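**Reltham Parts Library Opens Its Shelves to Repair Shops and Schools**

RELTHAM, Friday, June 14, 2024 - Old desktop computers have a lot left to give, and the Reltham Parts Library is ready to share them! Starting this summer, repair shops and schools in Reltham and Drulport can order tested parts from retired office towers, free of charge for the first 12 items.

The library began in 2022 in a former Rustad warehouse and has since taken in 3000 desktops. Memory, drives and power supplies go on the shelf first. Boards follow once they have been checked.

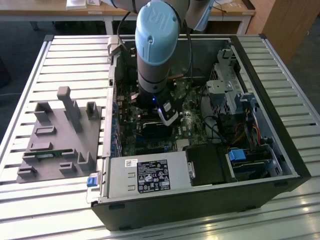
*An open desktop tower with its green motherboard, power supply and drive cage.*

We love a case that comes apart easily. Blue latches and release tabs are a welcome sight on any bench, and they leave more time for the careful work around the processor and the cables. Every part gets its own entry in Onine, our online catalog - 800 are listed today, with more going up each week.

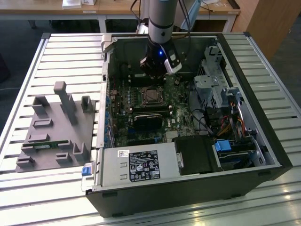
*Inside a desktop tower: the CPU socket, a "DELL" label on the board and a blue drive latch.*

Orders can be picked up at the Rustad warehouse or sent to the Drulport branch. A second round of free parts opens in November. Shops and schools can sign up at the front desk or through Onine.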